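Home | Kitchen | Drinks Prep | Sets | Care & Storage | Contact

Mevow Drinks Prep Set
Sold by Trurulitz

The Mevow set covers the small prep jobs that come before a cold drink: slicing citrus, holding ice, and keeping whole fruit in one spot until it is needed. It is sold as a table set, so the pieces can stay out together on a counter or a side table. All of them are light enough to move with one hand.

The cutting board is the main piece. It is light wood and sized for citrus – two slices and a knife fit on it with room to work. 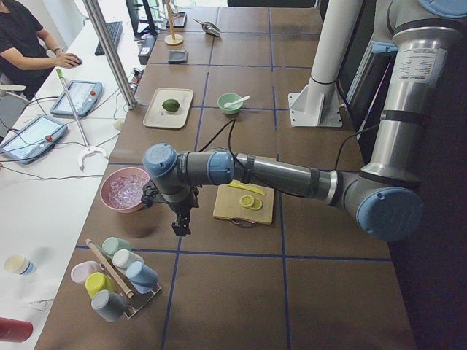
Board with sliced citrus, ice in the pink bowl, whole fruit on the tray.

The yellow knife is for soft fruit only. It is a light-duty knife and will not get through a pineapple or a squash. The pink bowl is the ice bowl. Fill it last, and pour off the melt water before you top it up.

Shares 2 | Comments 2

Small bowl and spoon

The small bowl is mint green and comes with a white spoon. Most customers use it for sugar or salt. It can also hold peeled zest or a spoonful of syrup. The spoon is longer than the bowl is wide, so it can be left standing in the bowl.

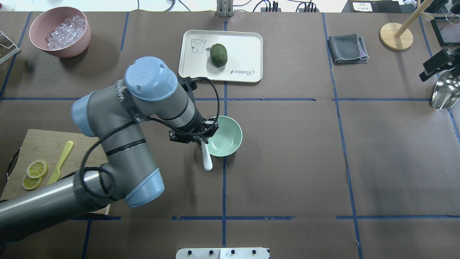

Reading time: 2 minutes

The tray has rounded corners and a black line drawing of a cartoon animal on one side, with the word "Rabbit" in cursive. Hand wash the tray and do not scrub the printed side with steel wool.

Ordering

Item number: 477
Small bowl capacity: around 400 ml
In the set: cutting board, knife, ice bowl, small bowl, spoon, tray
Not in the set: fruit, ice, scoop, cloth

The board should be wiped down and dried upright after use. Do not soak it. The bowls can go on the top rack of the dishwasher.

Sets ship from the Ekisau warehouse. Orders for the Kyriakidis store can be picked up at the counter – bring the order slip. The board was out of stock in March and is available again. Replacement knives and spoons are sold singly under the same item number.

Page updated 4/24/21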